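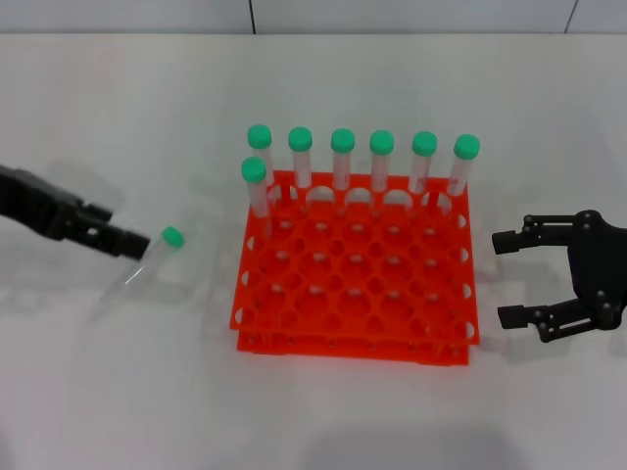
*Photo: Drurnden, Ernska project documentation*

**Ernska** is a task planner and runtime for two-armed robots that handle small laboratory containers, mainly capped tubes in racks. It is developed by Drurnden, an automation software firm, and was first written by Hongjun Qiu as a replacement for hand-scripted motion sequences. Ernska takes a list of tube moves, a model of the rack, and a live estimate of tube positions, and produces commands for both arms and grippers.

The name covers three separate programs: the planner, a perception service called **Mornine**, and a small task language called **Tian**. They are released together and share a version number, although Mornine can be run on its own.

## Architecture

The planner and the low-level controller run as separate processes. The controller runs at 1,000 Hz on a dedicated core and accepts only time-stamped joint trajectories and gripper targets. It keeps no record of tubes or racks. If the planner stops sending messages, the controller brings both arms to a halt along the current path and holds the gripper force at its last value, so that a tube already in the fingers is not released.

Communication between the planner and Mornine is by request. Before each pick the planner asks for a new estimate of the target tube and its direct neighbors. Estimates of other tubes are kept from the previous cycle and marked as stale. A stale estimate may be used for collision checking but not for grasping.

## Perception

Mornine works from a color camera mounted at head height. It locates the rack first, by fitting a known hole grid to the top plate, and then searches for caps near each hole. Caps are used as the main feature because clear tube walls give weak edges against a white background. The tube axis is estimated in a second step from the cap outline and the point where the body enters the rack.

Each hole is assigned one of four states:

| State | Meaning |
|---|---|
| `free` | Hole seen, no cap found |
| `filled` | Cap found, axis within tolerance |
| `tilted` | Cap found, axis outside tolerance |
| `hidden` | Hole covered by an arm, gripper, or cable |

The `hidden` state was added in version 2. Earlier versions reported covered holes as `free`, and the planner would sometimes choose one as a place target. In current versions a hidden hole keeps its last known contents, and any action that depends on it is delayed until the arm has moved away.

A tube in the fingers is tracked as a separate object attached to the gripper. Its pose is corrected from the image when the cap is visible and otherwise follows the arm kinematics.

## Planning

The planner divides each move into approach, grasp, lift, transfer, and insert phases. The lift phase is constrained to the hole axis until the tube tip clears the top plate. A limited tilt is allowed during this phase, set by the clearance between tube and hole, which lets the solver find a wrist pose when a straight lift would bring the gripper housing against a neighboring cap.

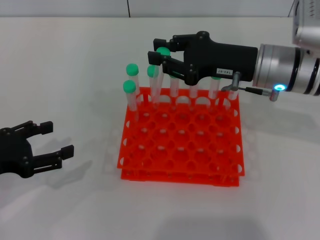
*Tilted tube held by its cap in the right gripper, with the left gripper open.*

Arm assignment is decided per tube. The default cost function prefers the arm on the same side as the source hole, then adds a penalty for each neighboring tube that falls inside the swept volume of the gripper. Only one arm may be inside the rack zone at a time. The lock on this zone is taken at the start of the approach and released when the fingers have cleared the cap height.

Trajectories are computed with a sampling planner and then smoothed. The sampler is given a limit of 12 attempts per phase. When the limit is reached, the planner tries the other arm, and if this also fails, the move is placed at the end of the queue.

## Tian

Tian is a line-based language for stating what should be moved. It has no loops or arithmetic. A file names a rack model and lists the moves:

```
rack grid_two_tier
move A1 -> C1
move A2 -> C2 arm=left
hold A4 tilt_max=15
check all
```

Files are checked before execution, and a move into a hole that is filled at that point in the list is rejected. The `arm` field overrides the cost function but not the zone lock. The `check` command requests a full set of estimates from Mornine and compares them with the expected contents.

## Testing

Ernska is distributed with 658 recorded planning problems, which are run against each release in simulation. The recordings store the rack state and joint positions but no images. Mornine is tested separately on a set of about 1,350 labeled images.

## Limitations

- Tubes without caps are not supported.
- Rack models must be entered by hand, including the spacing between plates.
- Cables along the wrist are modeled as a fixed capsule and may be larger in the collision model than on the robot.
- Cap colors close to the rack color reduce detection rates.

## See also

- Bimanual manipulation
- Motion planning
- Pose estimation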